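Teleoperated demos, part 2: the kitchen table

09/11/2018

Most of the last stretch on Odora went into the table and very little into the policy. The task is the same as in part 1: pick an item off the board, place it in a bowl, return to the start pose. The demonstrator drives the arm with a handheld controller and we log joint positions, gripper width and all the camera streams on one clock.

Starting layouts are drawn from a list that Haoran Guo generates ahead of each session. He leaves the middle of the table clear so the first reach is never blocked, and pushes the lemons, the lime, the board and the bowls out to the sides. The toy knife stays on the board. It is the hardest grasp we have, thin and low, and I wanted it in every layout.
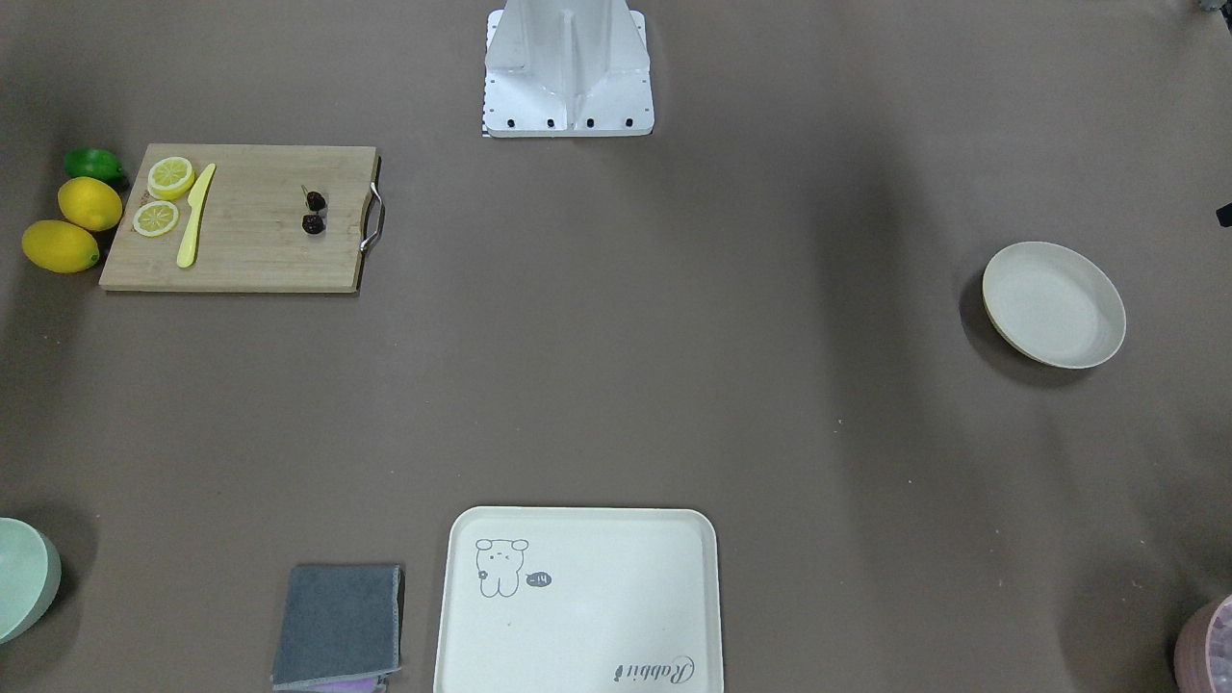 Driving the arm

Qianru Xu did most of the driving. We tried hand-guiding first, with the arm in gravity compensation, and dropped it after 40 demonstrations. Her forearm kept ending up in the overhead view, and the learned policy was waiting for a forearm. Remote control is slower and the trajectories are jerkier, but the images at training time match the images at run time.

Settings we ended up with:

Translation scaling 2:1, hand to gripper.
Clutch on the trigger, so the operator can re-centre without moving the arm.
Recording stops on a button press. We tried stopping on gripper open and lost the retreat motion in half the files.

The overhead view flattens everything, and height above the table is hard to judge from it. The side view is the one I check when a demonstration goes wrong.
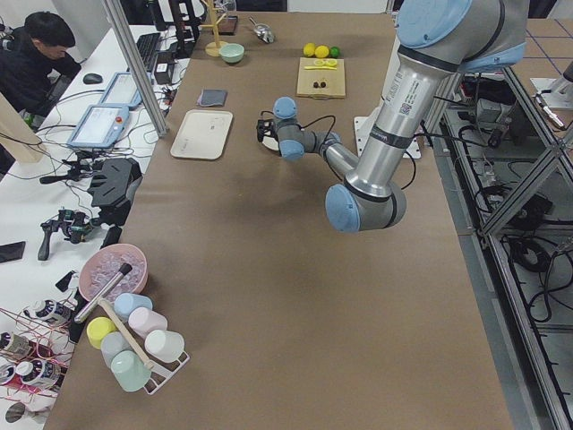

Gripper over the small white plate, with the mug rack in the near corner.

The wrist camera

I had been treating the wrist stream as a bonus. Removing it from training hurt the knife grasp badly and hardly touched the lemons — a lemon is forgiving, a handle a few millimetres off centre is not. The trouble is how little context the wrist view carries. With the camera looking across open table, the target can be a strip of colour at the border, and the policy has to get its bearings from the other views until it closes in. 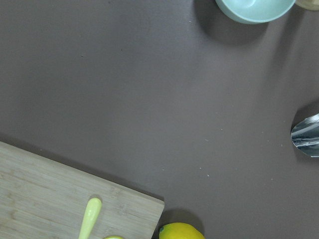
Wrist view: a lemon at the bottom edge, corner of the board to the left of it.

We now have 800 demonstrations. Haoran is re-labelling the ones with a second grasp attempt, which I would like to keep as a separate set. Colour calibration between the cameras is still off and will probably wait until December.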